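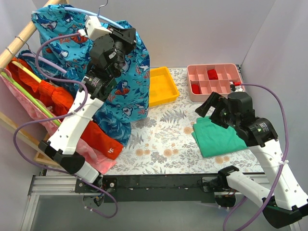 Hang it or fold it? Kids' clothes, small apartment

Skelta Home Forum > Laundry and Closets

jikport_mom
Posted 1st April

Settle something for my household. We have a wooden rack with a round rod at one end of the folding table, and I have become a person who hangs everything. The turquoise shark thing with the coral on it gets a hanger. The darker blue one gets a hanger. My husband thinks clothes this small belong in a drawer and that I am running a boutique for a customer who eats crayons.

Who's right?

Ecaterina Ilie
Your husband. Kids' stuff folds into nothing. I got 129 pieces into one dresser when my twins were that size, and yes, I counted, it was February and I was bored.

folds_under_pressure
Counterpoint: a dresser with 129 pieces in it is a dresser where you wear the top 8.

Ecaterina Ilie
You file them upright. This has been covered on this forum nearly 200 times.

Syafiqah Sumampouw
Team hanger. My son picks his own shirt if he can see it. In a drawer he digs like a terrier and I refold the lot. Sharks should face outward, obviously.

One question for the OP, do you keep light blue and lavender hangers for different things or is it just what came in the pack?

jikport_mom
There was a system. It lasted until the second load.

folds_under_pressure
Also, can we talk about the table cover? Gray ferns and peach flowers on white. Mine is an old beach towel and now I feel judged.

jikport_mom
Bought it for dinners. We have had no dinners on it.

nasution_dad
Do both. Hang whatever they'll wear this week, fold the rest into bins. I see you have containers over on the right already, so you're halfway to agreeing with everybody.

Ecaterina Ilie
Bins are where socks go to get divorced.

Syafiqah Sumampouw
She's right about the bins, and I don't enjoy saying so.

jikport_mom
OK, trying nasution_dad's version. Husband gets the bins, I get the rod. The sharks stay up.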